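I got to Nikemdale a little before 8 in the morning, which I thought was early until I saw she'd already been up since four. She runs the one-woman bakery at the end of the main street, the one with the bread everyone in Zavbridge drives over for, and she'd agreed to talk to me as long as I didn't mind her shaping loaves while she did it. I didn't mind at all! I got a warm roll out of it.

I asked how she got into sourdough, and she laughed and said it was mostly stubbornness. "I made bricks," she told me. "I made bricks for nearly 14 months. My dog wouldn't touch them." She was working at an insurance office in Nodlow back then, baking at night, and taking the better loaves in for the break room (the bad ones went in the soup).

What changed? She quit following the clock. "The recipe says four hours, so you wait four hours, and your kitchen's freezing and the dough hasn't done a thing," she said. "Now I look at it. I poke it. If it's puffy and a bit wobbly, we're going."

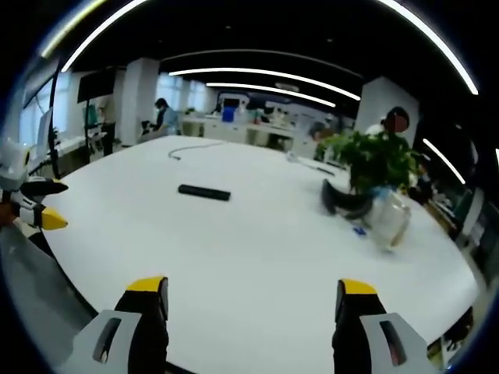 So how often does she feed her starter? Twice a day when she's baking, once in the morning and once before bed, and on her weeks off it goes in the fridge and gets fed whenever she remembers.

I have killed 2 starters myself, so I felt a lot better hearing that last part. She told me I'd probably given up too soon. "People see gray liquid on top and throw it out," she said. "It's hungry, that's all. Pour it off, give it some flour, leave it alone till tomorrow." Pink or orange streaks are another matter – those go straight in the trash, jar and all.

We got onto flour, and she had opinions. She buys hers from Sharifi, a small mill up the road, and mixes in a little rye because she likes the sour edge it gives. For anybody starting out, though, she says plain bread flour from the supermarket is fine. "Spend the money on a scale," she said. "Cups will drive you crazy."

I wanted to know if she ever gets sick of bread. She thought about it for a while, scoring a loaf with a razor blade. "I get sick of washing bowls," she said. "I had toast for supper last night and I was happy about it."

She's adding a seeded loaf in March, and she's still arguing with herself over whether it should have caraway. I voted yes. She's open until she sells out, so go before lunch.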